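Folding and storing kids' blankets and quilts: what's your system?
Home & Laundry > Bedrooms and Linen
9 replies

tealkettle
Posted 10/9/26
We're down to one linen cupboard since the move and I need to work out a sensible way to store the bed stuff for two kids. At the moment everything gets dumped on the mattress on wash day and I sort it from there. It takes ages and half of it ends up back in the wrong room.

What I've got per bed is a fitted sheet, a top sheet (which neither of them uses), one heavy blanket, one light blanket and some sort of throw that came from a grandparent and can't be got rid of. Plus spares. The cupboard has four shelves and the top one is too high for me without a stool.

Do you store by bed, by size or by type? And how are you folding the big odd-shaped throws so they stay folded?

marrowbone_flats
By bed, every time. One stack per kid, everything inside one pillowcase. You grab the pillowcase and you've got the lot. I've done it this way for 6 years and haven't gone back to stacking by type.

The only thing that doesn't go in the pillowcase is the heavy blanket. Those go flat on the bottom shelf.

Ojala
I tried the pillowcase thing and didn't like it. The sheets come out more creased than when they went in, and if you only want a fitted sheet at two in the morning you have to pull the whole bundle apart. By type is better if you've got kids who still have accidents. Fitted sheets at elbow height, everything else wherever it fits.

tealkettle
That's a good point about the middle of the night. The younger one is only just out of nappies so I should probably plan for that.

gumleaf302
I do the folding on the bed and I think the order matters more than the cupboard does. I strip the bed, put the clean fitted sheet on first and pull the corners tight, then use the made-up mattress as the table. Heavy blanket goes to the far side out of the way. Soft toys get shoved up that end too. Then the throws and anything loose get spread out in the middle one at a time.

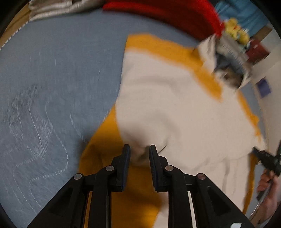

With a big throw I find the longest straight edge and start there. Lay that edge along the side of the mattress if you can, smooth the creases outward with your forearm, then fold in half toward you. Half again, then thirds. If it has a border, keep the border on the outside so you can tell which one it is on the shelf without unfolding it.

Don't try to do it standing up with your chin. You end up with a wedge.

marrowbone_flats
Chin folding works fine if you're tall.

gumleaf302
I'm not tall.

plainhem
Agree with folding on the bed but I'd do it before the clean sheet goes on. Throws pick up fluff and if you spread them over a fresh sheet you've just put it all on the sheet. I fold on the bare mattress protector, then make the bed last.

gumleaf302
Ours come off the line so there isn't much fluff to speak of. If you use a dryer, fair enough, clean the filter and give things a shake first. I also find a fitted sheet gives you a bit of grip, where the protector we've got is slippery and everything slides off the side.

Nastden
For the heirloom throw, and anything else you don't use week to week: roll it, don't fold it. Folding puts the crease in the same place every time and older cotton will wear through along the line. I lost a cot quilt that way. It had been in a cupboard since before my eldest was born, and when I opened it up the fabric had split right along the centre fold.

If you have to fold, refold it differently a couple of times a year. I do mine in March when the warm blankets come out anyway. Thirds one time, quarters the next.

Ojala
Rolling takes up twice the room though, and she's only got the one cupboard.

Nastden
Roll it around a pool noodle or a wrapping paper tube with a bit of old sheet over it, and put it across the top shelf. She said she can't reach that shelf without a stool, so it's the right spot for something that only comes down twice a year.

plainhem
What about under the bed? We keep the winter blankets in flat zip bags under there. Not the vacuum kind, they flatten the filling and it never comes back properly. Ordinary cloth bags with a zip.

marrowbone_flats
Under the bed is where things go to get dusty. If you do it, vacuum first and don't let the blankets touch the floor.

tealkettle
Thanks all. I went through everything this morning. Fitted sheets are now on the middle shelf where I can get at them in the dark, light blankets below that, heavy ones on the bottom. The grandparent throw is rolled on a tube on the top shelf. I folded the rest on the bed the way gumleaf said, with the sheet on, and it was quicker than the dining table.

The top sheets are in a bag for the op shop, apart from one I've kept for wrapping.

Still haven't worked out what to do with the soft toys. They've gone back on the beds for now.

plainhem
Hook on the back of the door and a mesh bag. Put the hook low enough that the kids can reach it or you'll be getting them down every night.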